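Play produce collection finds its table at Prunby Hall

12 Jun 2024

The toy fruit and vegetables are out of their boxes! After a long winter of sorting, wiping and arguing over what counts as a vegetable, the Valtton Toy Library has opened its play produce collection at Prunby Hall, and it's a delight.

The collection came to 637 pieces when Farah Teoh finished the list in January, and she has the inky notebook to prove it. There are eggplants and strawberries, lemons, peas in the pod, a great many carrots and one pineapple that has lost its top and been forgiven. Most of it arrived in grocery bags from families whose kids had moved on to bikes and video games. A big share came from the old Widmer Street nursery school when it closed its play kitchen, and that lot was packed so well that even the tiny mushrooms were wrapped one by one.

Prunby Hall was built in 1836 and has been a grain store, a dance school and, for one chilly stretch, a place to keep parade floats. The toy library has the long back room on the ground floor, the one with the deep windowsills. Borrowing is upstairs as before. What's new is that you can now sit down and play before you pick what goes home with you.

Everything starts with tidying up. That sounds like a strange way to run a play session, but it works beautifully. A few pieces get scattered over the tabletop, a bowl goes in the middle, and the game is to get the produce off the wood and into the bowl. Little ones just like to fill it. Older kids make rules: all the red things first, then green, or strawberries only, or nothing that grows underground. One group spent a whole visit filling the bowl, tipping it out and filling it again, and left asking when they could come back.

Ignacio Greenberg, who came up with the game, wanted something a child could join without being told how. "You see a strawberry on a table and a bowl next to it, and your hand already knows," he said. "I've watched grandparents do it while they're talking about something else."

He is very firm on bowls. The first ones were deep wooden salad bowls from the hall kitchen, handsome things, but once a lemon dropped in, it was gone from sight and so was half the fun. Clear plastic turned the whole thing around. You can watch the colors build up through the side, and a two-year-old sitting low down gets as good a view as anyone. There are eight bowls now, all clear, and the salad bowls have gone back to the kitchen shelf.

The tabletops deserve a mention too. Dougal Yule sanded the wooden ones over several evenings and talked the group out of tablecloths. The light wood is kind to color, he says, and a red strawberry on it can be spotted from the door. Cloths still turn up, mind you. Kids love to hide a pear under one and whip it away, so there's a basket of bright ones, and they end up bunched in heaps all over the place. Folding them is on the closing list and is often the last thing to get done.

The strawberries are the runaway favorites, which has surprised the people who bet on pizza slices. They are small enough for a little hand, they roll in unexpected directions, and the leafy green tops give you something to pinch. Eggplants come second, mostly because they are fun to stand on end. Grapes have been put aside for now. They come as single balls that fit too easily into a mouth, and the under-threes table gets only pieces that pass Farah's size check.

There's real greenery as well. Grímur Brynjólfsdóttir has been bringing in small succulents and setting them among the toys, so that something on the table is a plant you don't put in the bowl. It started as decoration and has become part of the game – the children have to work around the pot, and they do, with enormous care. Some of them say good night to it.

Cleaning takes more time than anyone planned. Pieces that have been in mouths go into a separate tub and are washed in warm soapy water, then spread on towels along the windowsills. Anything with a seam is squeezed first to get the air out, and a hollow lemon that has taken on water can be a messy surprise. Fabric leaves are dabbed, never soaked. At nearly 2 hours a wash, it's a fair chunk of the afternoon, and extra hands at the towels are very welcome (there is cake, usually).

Storage is sorted by color instead of by kind. It looks wonderful on the shelf, a whole wall going from yellow through orange into red and on to purple, and it means that a child who can't read yet can put everything away. Brown is the problem shelf. It holds nuts, potatoes, a few kiwis and several small dark lumps that might be dates, might be chocolates and might belong to another toy altogether. If you once owned a set with something like that in it, please come and have a look!

Sets can be borrowed too. A home set is a bowl and a mixed handful of produce in a drawstring bag from Drinow, the fabric shop on the square, which gave a bolt of end-of-line cotton for the purpose. Each bag has a paper slip inside listing what's in it, and borrowers check things off before bringing it back. Strays happen. A carrot came home from the Drinow changing room last month, handed in with the bag's own slip pinned to it.

Sessions run in the mornings through the summer, and there's no need to book. Bring socks, as the back room is a shoes-off room. Donations of toy produce are still being accepted, with peas, peppers and anything blue at the top of the wish list, and strawberries are always fine. There can't be too many.

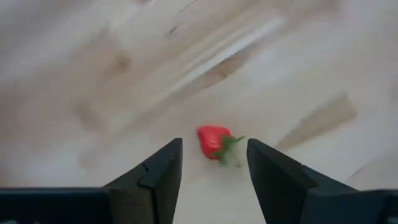

Strawberries on the wood, and more bright produce in the clear bowl in the second photo.

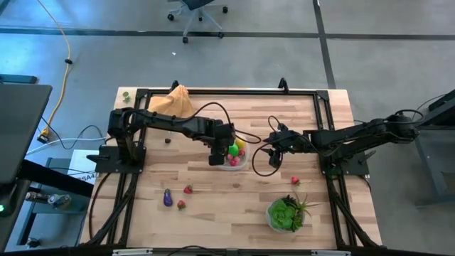
Kirsten Lykkegaard wrote to us after the first morning to say that her twins have taken the game home and are playing it with socks and a laundry tub. She would like to know whether the sorting shelves could have pictures at knee height, as her daughter kept putting the limes in with the lemons and was quite cross to be corrected. She has also offered a shoebox of wooden peppers that belonged to her aunt, two of them chewed, and will bring it along next time.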